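Lists > gripper-users > Hand-held pairs > Messages

Last updated March 20, 2026

From: Setareh Tabrizi
Re: yellow fingers creeping apart on the right unit

Farzad Kazemi wrote:
> Our right one won't hold a thin hem anymore. Is it the
> finger plates or the slide? I've tightened everything I
> can reach and it's fine for 25 grabs, then it slips.

Hi Farzad, I'd bet on the slide! We had the same thing on our Fakotar pair last May and I swapped plates twice before I looked lower down.
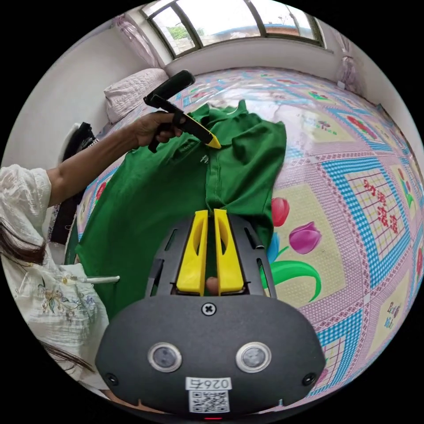 So back the plates off first, wipe the slide with a dry cloth, and put them on again with the fingers closed – if you tighten them open they go on crooked (ask me how I know). Then try a shirt. I like a polo, you get thin cloth and a thick collar in one go.

Hanyu does ours every 4000 grabs, and it takes her up to 6 minutes for the pair. Do the left one too, even if it feels okay. 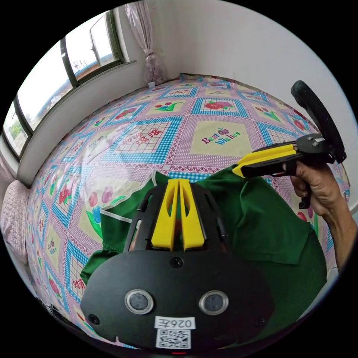 Left unit, fingers closed on the green polo.

If it still slips, send me the play at the tips. Mine was 3 mm, way too much.

Setareh

Contact the list owner | © Bakimer users list | Back to top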